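4. Grasp check and slot approach (Diso 7)

Do section 3 first. Planner won't load without a saved hand-eye file.

4.1 Start the Diso server, wait for READY. Takes around 300 ms on a warm start, longer the first time.

4.2 Open the wrist stream. Set max depth to 3,000 mm – anything further is just background and slows the segmenter.

4.3 Load both arm models. One arm only = no collision checks against the other one.

4.4 Set grip force low, close on the part, read back the finger gap. Gap reads zero – open, re-seat, try again.

Note: gap is worked out from motor postion, not from the picture. Thin parts can read as zero. Check by eye too.

CAUTION: keep a hand on the stop button from here on. Planner limits do not apply in jog mode.

4.5 Pick the target in the wrist view. Click both ends of the slot, long way, then press Fit.

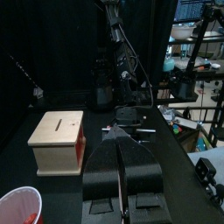 The Fit tool only wants the slot edges, so keep your clicks off everything else. On a light wooden box like this one the dark slot runs at a slant across the lid – don't click the tiny dark dot to the right of it, it throws the angle out. Other arm is close in front of the fingers, so mask it before you plan.

4.6 Press Plan. Red path = collision, go back to 4.3 and check teh arm models.

4.7 Run at slow speed. Timeout is 400 cycles, then it holds position.

Last changed 30/09/2020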